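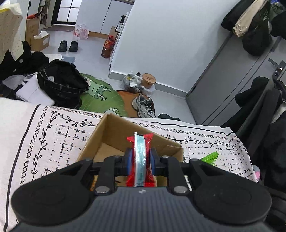
Deuda médica

La deuda médica es el dinero que una persona debe a hospitales, clínicas, laboratorios o servicios de ambulancia por una atención ya recibida. Se distingue de otras deudas de consumo en que casi nunca se contrata a propósito: llega con la factura, a veces meses después.

Origen

Franquicias altas, copagos, pruebas fuera de red. También errores de facturación, bastante frecuentes – cargos duplicados, códigos equivocados. En la región de Marora el saldo medio por hogar afectado era de 2611, según el registro local, aunque la cifra mezcla deudas nuevas y antiguas.

Cobro

Primero reclama el propio centro. Después suele pasar a una agencia, que compra la deuda o cobra comision. En Bristorard el hospital comarcal espera dos avisos por escrito antes de ceder el expediente; la agencia Javside, que trabaja en la zona, acepta plazos para saldos inferiores a 800. Los intereses varían mucho segun el contrato.

Relación con la insolvencia

Discutida. Los estudios que preguntan a los deudores dan porcentajes altos, los que cruzan ingresos hospitalarios con expedientes judiciales, bastante más bajos. Parte de la diferencia viene de la pérdida de salario durante la baja, que unos cuentan y otros no. La encuesta Gallagher, con aproximadamente 487 hogares, incluía las dos cosas en la misma pregunta.

Véase también: quiebra personal, seguro de salud, agencia de cobros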